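Section 9. Fault 978: Stalled Grip at a Hinged Door

9.1 When this section applies

Fault 978 is raised by the Latard controller when the gripper fails to confirm a hold on a door handle, or when the hold is lost during the pull. It has been recorded most often on the Gostley play kitchen bench, in the oven door task. Operators shall complete Sections 9.3 and 9.4 before any further run.

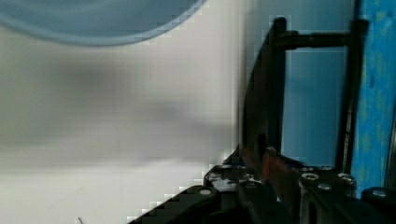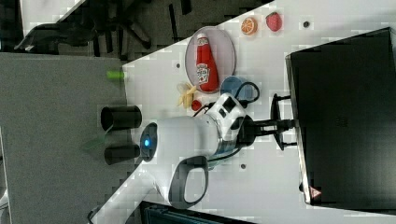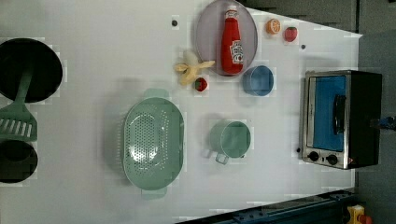
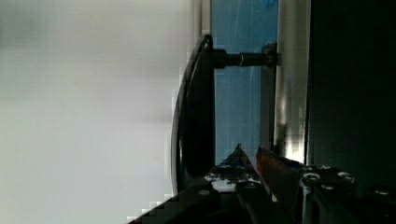 Figure 9. Gripper camera views (first and fourth) and table views (second and third), play kitchen bench.

9.2 What the operator will notice

The arm stops and holds its last position. The console displays "978" followed by the number of the attempt. The controller waits 2000 milliseconds and tries again, up to a limit of 3 attempts, after which the task is locked and the log is closed.

CAUTION: An arm that has stopped between attempts is still under power and may move without warning. Do not reach toward the oven or the gripper until the lock message is on the console.

9.3 Making the bench safe

1. Wait for the lock message. If a person or an object is at risk, press the emergency stop at once and go directly to step 3.

2. Select HOLD on the console, then press the emergency stop.

3. Check whether the fingers are in contact with the handle. If they are, support the oven with one hand before releasing the brake. The oven is light and can be dragged off its mark.

4. Release the brake for the wrist joint only. Guide the gripper straight back from the door until the fingers are well clear of the handle.

5. Re-engage the brake and confirm that the wrist does not move under light hand pressure.

NOTE: Leave the plate, the play food and the other kitchen items where they are until step 2 of Section 9.4 is complete. Their positions form part of the fault record.

CAUTION: Never pull the door open by hand while the fingers are around the handle. The finger mounts can bend, and a bent mount will raise the same fault on every later run.

9.4 Finding the cause

1. Save the last gripper camera image before the stop, together with the table view nearest to it in time.

2. Compare the saved table view with the layout sheet. Record any item that is out of place, including those far from the oven.

3. In the gripper camera image, find the handle and both fingertips. Record whether the handle lies between the fingers, above them, or to one side. If the handle is not in view, write "handle not in view" and do not guess.

4. With the power off, inspect the screws at the gripper base. Tighten any that turn freely and enter the work in the bench log.

5. Wipe the handle with a dry cloth. Do not use polish.

6. Open and close the door by hand. It should move evenly -- a door that sticks must be replaced with the Nugroho spare set.

7. Run the door approach at reduced speed with the grip command disabled. Stop the run if a fingertip touches the door panel.

NOTE: A handle that sits above the fingers at the end of the slow approach usually points to a shifted oven. Return the oven to its mark and repeat step 7 before changing any taught position.

9.5 Return to use

The lock may be cleared only by the bench supervisor. At the Bandthorpe site this is In-ho Yeon. The supervisor will need the two saved images, the completed layout sheet and the log entry from step 4.

If Fault 978 returns on the first run after the lock is cleared, tag the gripper out of service and proceed to the finger mount replacement procedure.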